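Sanance 20 Variable-Capacity Wine Tank

Stainless steel tank with floating lid, for fermentation and storage
Made by Garg. Sold and serviced in North America by Cokville Cellar Supply.

Overview

The Sanance 20 is a variable-capacity tank for small wineries, home winemakers working in larger batches, and tasting rooms that blend on site. The lid floats on the wine and is sealed against the tank wall with an inflatable gasket, so the same tank can hold a full batch or a partial one without leaving air above the wine.

Total capacity is 20 gallons. We suggest fermenting no more than 16 gallons of red must at a time. The skins rise during fermentation and push the cap up, and a tank filled past that point will spill over when you punch down. White and rosé juice can be filled a little higher, but leave room for foam during the first few days.

The tank comes with a bottom drain, a side racking valve, a sample tap, and a thermometer well. All fittings can be removed by hand for cleaning.
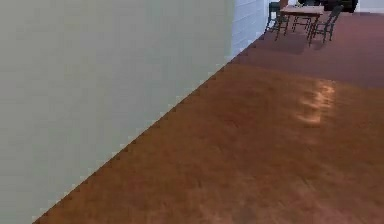
The lid is lowered and raised with a cord and a simple pulley arm that bolts to the rim. The hand pump for the gasket is included. Check the gauge on the pump every morning for the first week and then once a week after that. A slow drop in pressure usually means the gasket was not seated evenly, or that there is dried juice on the tank wall where the rubber sits. Lower the pressure, wipe the wall, and pump it up again.

The airlock in the center of the lid should be kept half full. Water is fine during fermentation. For storage, many customers use a neutral spirit instead.

Placement

Set the tank on a level, solid floor that can carry the weight of a full load. The three legs have adjustable feet. The floor of the tank slopes toward the drain, so level the tank by the rim and not by the bottom. Leave enough space behind it to reach the racking valve, and enough height above it to lift the lid clear.

Keep it out of direct sunlight and away from heaters. The tank is not insulated. If your room changes temperature a lot between day and night, consider the cooling jacket listed under Accessories.
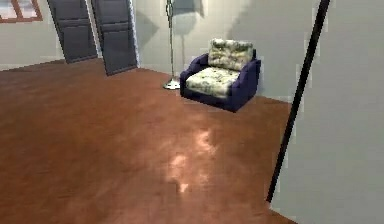 By the Cokville Cellar Supply product desk
Page updated 2020-05-28

Cleaning

Rinse with cold water as soon as the tank is emptied. Next, wash with warm water and a percarbonate cleaner, using a soft brush or cloth. Don't use steel wool or chlorine bleach, both of which damage the surface and can lead to rust spots. Rinse twice and let the tank dry with the drain open.

Take the valves apart after every batch. Grape solids collect behind the ball in the side valve and are easy to miss. Remove the gasket from the lid, wash it by hand, and store it flat and partly inflated. A gasket that is folded for the winter will often crack at the fold.

Specifications

Total capacity: 20 gallons
Suggested fill, red must: 16 gallons
Inside diameter: 16 inches
Material: 304 stainless steel
Inside finish: polished
Lid: floating, with inflatable food-grade gasket
Drain: bottom, with ball valve
Legs: three, adjustable

In the box

Tank, lid, gasket, hand pump with gauge, pulley arm and cord, airlock, drain valve, racking valve, sample tap, thermometer, printed manual.

Accessories

Doritz cooling jacket. Wraps around the tank and connects to a glycol chiller or a recirculating cold water bath. Closes with straps. The chiller is sold separately.

Doritz punch-down tool. Stainless steel disk on a 22-inch handle. Also fits the smaller Garg tanks.

Spare gasket. We recommend keeping one on hand before harvest. Demand is highest in September and we do run out.

Ordering and delivery

Tanks ship by freight on a pallet. Someone has to be there to sign. Check the rim and the legs before signing, and write any dents on the delivery slip. We can't file a claim with the carrier for damage that was not noted.

Orders over 3,000 dollars ship free to business addresses in the lower 48 states. Home delivery with a lift gate costs extra and will be quoted at checkout. Orders for harvest should be placed by midsummer.

Warranty

Garg covers the tank body and welds for five years. Valves and the pulley arm are covered for one year. Gaskets are treated as wear parts and are covered only if they arrive damaged. Keep your order number, as you will need it for any warranty request.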